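Product Watch: A Hand-Held Gripper Kit for Recording Pick-and-Place Work

July 30, 2023

Itberg has begun taking orders for the Gevico kit, a pair of hand-held grippers for teams that want to record manual handling tasks and use the recordings to train robot arms. We had a pair for part of the month and used it mostly for produce: tomatoes, oranges and some wrinkled dark fruit, with a metal tin as the target and an ordinary table as the workspace.

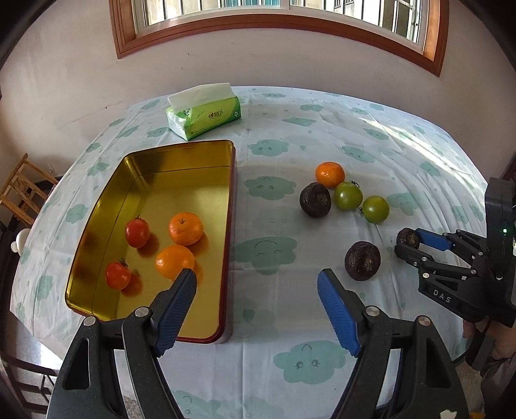
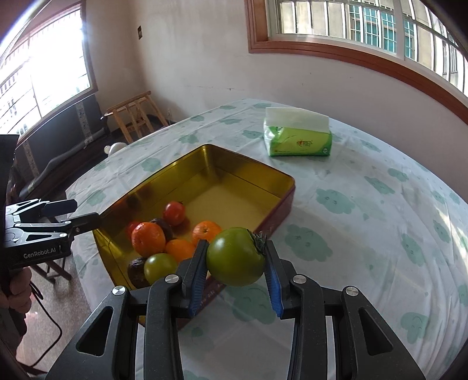
Fruit at the table, one gripper to each hand-held station.

What the kit includes

The standard kit is two grippers, two wrist straps, a charging base, a hard case and a license for the Bogale software, which handles the recordings. A single gripper can be ordered on its own, but the software license is the same price either way, so there is little saving in it. Spare finger pads come in packs of six.

Each gripper is held by a handle below the housing. The fingers open and close through a pinned linkage, and the inner faces carry blue pads with a textured surface. A camera on the tool looks out over the fingers, so the recording shows the object from the point of view the robot will have later. The view is very wide and bends straight lines. Bogale can correct for this on export, or leave the files as they are. Most of the teams we talked to leave them as they are.

Setup

Charging took most of a morning. Pairing the two grippers was quick once we had found the right page of the manual – it is in the back, after the warranty terms. Each gripper has to be calibrated by opening and closing it fully while the software reads the travel of the fingers. This has to be done again after a pad change. The software does not remind you, and we lost one session before we noticed that the width readings were off.

The two units record to the same clock. We checked this by tapping the fingers together at the start and end of a session and comparing the files. The taps lined up in every session we looked at.

Handling soft produce

Tomatoes are a fair test for a tool like this. They are smooth, they roll, and they mark if they are squeezed too hard. Oranges are easier to hold, and small wrinkled fruit is easier still.

The pads did well with all of them. The grip is driven by the hand, with no motor in between, so the user feels some of the resistance through the handle. It took a few tries to learn how little force was needed. New users tended to squeeze as if they were using kitchen tongs.

Reaching into a container is harder than picking from an open table. The fingers are wide, and with several pieces already in the tin there is not much room left at the sides. We got better results by filling from one end and keeping the other end clear. A shallow tray also works better than a deep bowl, where the linkage can catch on the rim.

Shiny containers are worth testing before a long session. A polished metal wall reflects the fruit and the fingers, and the reflections show up in the recordings. Some teams will want that variety in their data. Others should pick a matte tray.

Sunlight is the other thing to plan for. The camera adjusts its own exposure, and a bright window can wash out in the picture while the table stays usable. There is a manual exposure setting in Bogale, three menus down.

Weight and comfort

A single gripper weighs 700 grams without the strap. That is fine for short tasks and noticeable after a long run. We settled on blocks of 50 picks followed by a break. The handle is a little thick for small hands, and Itberg does not yet offer a second size.

Software

Bogale runs on a desktop computer and does most of what is needed. Sessions can be trimmed, labeled and exported in batches. Searching by label is slow, and the preview window drops frames when both views are open – the exported files are not affected. Our full set came to 764 clips, and the export finished overnight.

The label editor is the weakest part. Labels can be renamed but not merged, so spelling matters from the first day. Itberg says a merge tool is planned for December.

Service and repairs

Repairs in our region are handled by Plondon, which also rents out the kit by the week. Rental includes a loaner if a unit fails. Buyers get a one-year warranty on the linkage and electronics, with pads treated as wear parts. We wore through one pair of pads on the right-hand unit and changed them with the small driver in the case.

Who it suits

The kit makes sense for a small team that needs a lot of recordings of tabletop work and does not want to tie up a robot arm to get them. Teams working with heavy items, or anything wider than a large orange, should ask for a trial first. Orders go through Itberg directly, and rental requests go to Plondon.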